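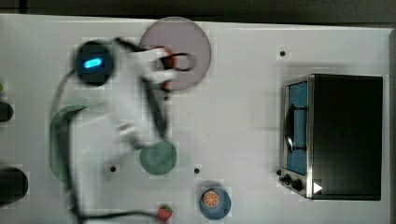 The white arm in motion above the test table, with a small object held in the gripper.

Gripper Comparison Bench: Frequently Asked Questions
Langlois Center for Applied Handling, Laritstead

What does the bench offer?
The bench allows outside teams to try two or more grippers on the same arm, under the same controller and with the same set of tabletop objects. The Center provides the arm, the Zuddale controller, overhead cameras and a bench operator. Visiting teams bring their own grippers or borrow from the Center's stock, which includes the Drisex two-finger model in standard and long-finger versions.

Who may apply?
Any company, school or research group may apply. Individual applicants are accepted if they can name a supervisor who will be present for the full session. Applications for the spring period close at the end of March.

Which objects are used?
The standard set is made up of kitchen items and toy food. It includes plates, bowls and small pieces such as a strawberry and an orange slice. Teams may add up to 10 objects of their own. Glass, open liquids and real food are not permitted on the table.

Are objects placed in the same position every time?
No. The operator sets a starting layout from a printed card, and the layout changes between blocks of trials. Both grippers under comparison receive the same cards in the same order.

How is a trial scored?
Each attempt is recorded as a success, a partial success or a failure. A success requires that the object be lifted, carried and released inside the target dish. 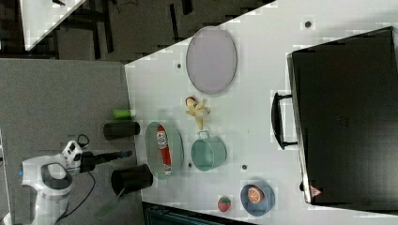

A partial success is entered when the object reaches the target but is dropped from above the rim, or when the arm needs a second approach. Contact with any other object is noted separately and does not change the score.

How many attempts are needed?
The Center asks for at least 50 attempts per gripper before it will issue a comparison sheet. Teams preparing a purchase often request more. The upper limit for one booking is 1,000 attempts across all grippers.

May we use our own controller?
Yes, with prior approval. The request must reach the Center before the booking is confirmed, together with a wiring diagram and the stop-circuit details. Results obtained on a visitor's controller are reported on a separate sheet.

How long does it take to change grippers?
The schedule allows one hour, including the calibration check. Grippers with external air supply take longer - please state this on the form.

What camera footage will we receive?
Teams receive the overhead recordings of their own trials. Files are kept for three months and then deleted unless an extension has been agreed in writing.

What happens if a gripper is damaged?
Damage to Center equipment during normal use is covered by the booking fee. Visitors' equipment remains the responsibility of the visitor.

Whom should we contact?
Inquiries should be addressed to Armelle Lemaire, Bench Coordinator. The office closes at 3 p.m.; messages received after that time are answered on the next working day.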